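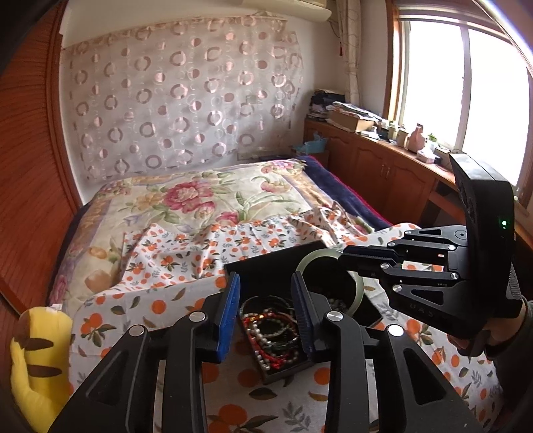 手持ちグリッパーの実演データで「成功率が上がった」を疑うための手順

手持ちグリッパーで集めた実演から方策を学習した、という報告が増えました。数字はたいてい立派です。ただ、アクセサリー箱の中身を片づけるような課題では、その数字が何を測っているのか怪しいことが多いと私は思っています。この記事では、Noltmont の手順書をもとに、自分のデータを自分で疑うやり方をまとめます。学習コードの書き方は扱いません。

前提

両手にグリッパーを一台ずつ持って収録した実演があり、手首側のカメラ映像、指の開き幅、推定した手先軌道がそろっているものとします。軌道の推定には Loltidlow を使っていますが、ほかのものでも手順は変わりません。

手順1 収録単位で分ける

最初にやるのは分割の見直しです。手元のデータは実演2497本でした。これを一本ずつ無作為に学習用と評価用に振り分けると、同じ部屋、同じシーツ、同じ箱の映像が両側に入ります。その状態の評価値は、部屋を覚えた度合いとほとんど区別がつきません。

分けるなら部屋単位か、せめて収録回単位です。作業者の違いも見たい場合は、作業者ごとの分割を別に作ります。一つの分割で全部を見ようとすると、どの要因で落ちたのか後で言えなくなります。

手順2 軌道の質で落とす、ただし落とした分を数える

軌道推定が飛んだ実演は除きます。私の場合、残ったのは1599本でした。ここで終わりにする人が多いのですが、危ないのはその先です。除かれた実演を並べると、手先が箱に近づいて視野の大半がふさがる区間を含むものに偏っていました。つまり難しい場面から順に消えています。

除外の前と後で、課題の種類、両手使用の有無、接近時間の分布を比べてください。分布が変わっていたら、報告する成功率は「追跡しやすい場面での成功率」と書くべきです。論文でそう書いてあるのを私はあまり見たことがありません。

手順3 把持の判定基準を先に決める

腕輪のような輪の形をしたものは、縁をつまめば一応は持てたように見えます。

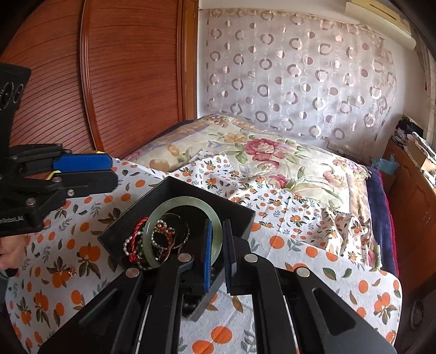 指の開き幅だけで把持成功と判定するコードは多いのですが、これだと紐やビーズを一緒に挟んだ場合も成功に数えてしまいます。絡んだものの中から一つを取る課題なら、少なくとも次の項目を映像で確かめてから印をつけます。

・両方のパッドが目標の物に接しているか
・持ち上げたあと、目標以外の物がついてきていないか
・箱そのものが動いていないか
・二台目のグリッパーが支えていたか

四つ目は忘れられがちです。人間はもう片方の手で無意識に手伝います。支えがあった実演を単腕の方策の学習に混ぜると、再現できない動作を教えることになります。私は支えの有無を別の列に記録し、単腕用の学習からは外しています。

判定は二人で別々に行い、食い違ったものは平均せず、基準の文章のほうを直します。

手順4 色の手がかりを潰してみる

パッドが鮮やかな色だと、画像の中で指先の位置がとても分かりやすくなります。便利ですが、方策が物ではなくパッドの色に頼っている可能性も出てきます。評価時にパッド周辺の色相だけをずらした映像を入れ、予測される動作がどれだけ変わるか見てください。背景の柄物の寝具についても同じことをします。

Cartwright の設定をそのまま使ったときは、背景の色相をずらすだけで予測が大きくぶれました。学習時に色の拡張を強めるとぶれは減りましたが、実機での結果が良くなったかどうかは別の話で、手順5の回数では何とも言えませんでした。

手順5 実機の試行回数を正直に書く

実機評価は50回行い、成功は41回でした。八割を超えるので見栄えはします。しかし二項分布の95%区間を取ると、下は七割前後まで広がります。比較手法との差が数ポイントしかないなら、その回数で優劣を語るのは無理です。

初期配置も問題になります。試行のたびに人が箱の中身を並べ直すと、知らないうちに取りやすい向きへ寄っていきます。配置は事前に乱数で決めた表に従い、並べる人にはどの方策を試すか知らせないでおきます。絡み具合は完全には再現できないので、各試行の開始前の静止画を残しておき、失敗例と一緒に公開します。

途中で人が止めた試行の扱いも先に決めます。私は止めた時点で失敗としています。後から「安全のための停止」として分母から外すと、成功率はいくらでも上がります。

よくある引っかかり

評価値が急に良くなったら、まず分割ファイルの日付を見ます。古い分割を読んでいたことが二度ありました。

左右のグリッパーの識別が入れ替わっている実演もあります。開き幅の波形と映像を重ねれば数秒で分かるので、収録回ごとに最初の一本だけは目で確認します。

Tanwood の集計スクリプトは、欠損した開き幅をゼロで埋めます。ゼロは「閉じている」と同じ値なので、把持の回数が水増しされます。欠損は欠損のまま渡し、集計の段階で除外数を表に出すように書き換えてください。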